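Home | Our Work | Where We Work | Sponsor | FAQ | Contact

Sponsoring through Cida: the awkward questions
March 27, 2020
By the Cida supporter desk

Is my money going to one child?
No. We dropped one-to-one sponsorship in Brulonberg because we didn't believe our own brochures. Your payment goes to a family program that covers school costs, rent help and a family worker's time. If another charity tells you every cent reaches a single named child, ask to see the accounts.

Then why do you still call it sponsorship?
Fair complaint. The word brings in donors and we haven't found a better one. Some of us would like to see it gone.

How many families are in the program?
There are 212 families on the books in Brulonberg and 33 in Gurbridge. You may have seen the number 895 on an old flyer. It counted every person who had ever come to an open day, and we wouldn't put much faith in it.

Does the program work?
We think parts of it do. School attendance among enrolled children is better than when they joined, but families who sign up are often the ones already trying hardest to keep their kids in class. We have no comparison group, so treat any big claim with caution, including ours.

What does it cost to run?
A family place costs $300 a quarter. That includes office overheads, which we don't hide under "program support" as we did until last October.

Can I write to a family?
You can write to the Brulonberg office and your letter will be read out at the family evening. We don't pass on addresses, and families are never asked to write thank-you notes. A few sponsors have cancelled over this. We'd make the same decision again.

Can I visit?
Not at the moment, with travel the way it is. Even in normal times we discourage it. A stranger in the kitchen is hard work for a parent with plenty to deal with already.

I have good used clothes. Do you want them?
Probably not. Freight costs more than buying the same jumpers locally, and the shop in Prieto Street needs the custom. Please try your neighbourhood op shop.

Is my donation tax deductible?
It depends on where you live and which fund you pay into. Check the wording on your receipt before you claim. If it doesn't mention deductibility, don't assume.

How do I cancel?
Send us an email with your supporter number. You won't get a phone call asking you to reconsider. Payments already taken for the current quarter aren't refunded, and you should know that before signing up.
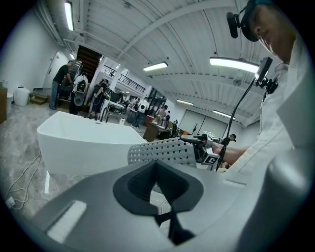 Wearing a headset with a boom microphone.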